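Home | Guides | Furniture | Care | Spares | Contact

TREDURA WORK TABLE: SET-UP AND CARE GUIDE
Section 4. Clearing and cleaning the tabletop

4.1 General

The Tredura tabletop is finished with an oil and wax coat at the factory. The coat resists short contact with water but not standing liquid, solvents or grit. Clear the top completely before each cleaning. Wiping between objects leaves rings and drags crumbs across the finish.

Full clearing is recommended every 7 days, and always before the table is moved, folded or re-oiled.

4.2 Items required

Soft cotton cloth, two pieces
Bowl of lukewarm water, 300 ml
Lemieux neutral soap (supplied with the table)
One trash bag and one tray or shallow box

4.3 Clearing the top

1. Remove bags and backpacks first. Lift by the top handle. Do not slide: zipper pulls and base seams will scratch the coat.

2. Remove open cups and bottles. Close bottle caps before lifting. Empty paper cups into a sink, not into the trash bag.

3. Collect used tissues, wrappers and torn packaging. Put them in the trash bag.

4. Check each plastic bag for contents before discarding it. Bunched bags can hide small parts, receipts and keys.

5. Place phones, remotes and other electronic items on the tray. Keep the tray off the table until step 6 of 4.4 is complete.

NOTE: Printed plastic bags left on a warm tabletop can transfer ink. Remove transferred ink as described in Section 6.

A table in ordinary daily use collects a mix of light trash and items to be kept. Sort the two groups at the table so that each item is handled once.

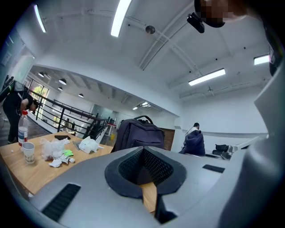

A customer in Storkescombe wrote that step 1 and step 2 should be the other way around, as she had twice knocked over a cup while reaching for a bag at the back. The order given above suits bags placed near the front edge. Where cups stand between the user and the bag, carry out step 2 first.

4.4 Cleaning

1. Brush loose crumbs into one hand or onto a sheet of paper. Do not blow them toward the center joint.

2. Add 17 drops of soap to the bowl and stir.

3. Wet the first cloth and wring it until it no longer drips.

4. Wipe along the grain, from the back edge to the front in overlapping passes.

5. Dry at once with the second cloth.

6. Leave the top uncovered for 47 minutes before putting anything back.

CAUTION: Do not use scouring pads, bleach or alcohol wipes. Damage from these products is not covered by the warranty.

CAUTION: Do not pour water directly onto the tabletop. Liquid that enters the center joint can swell the core.

4.5 Putting items back

1. Wipe the base of each bottle dry before replacing it. Use a coaster for any drink.

2. Store backpacks on the Dornmont side hook (optional, Section 9) or on the floor. Maximum load on the hook is 7 kg.

3. Keep the area over the center joint free of liquids.

If white marks remain after drying, continue with Section 5, Re-oiling.

Tredura Furniture, Storkescombe | Contact customer support | Copyright Tredura. All rights reserved. | Back to top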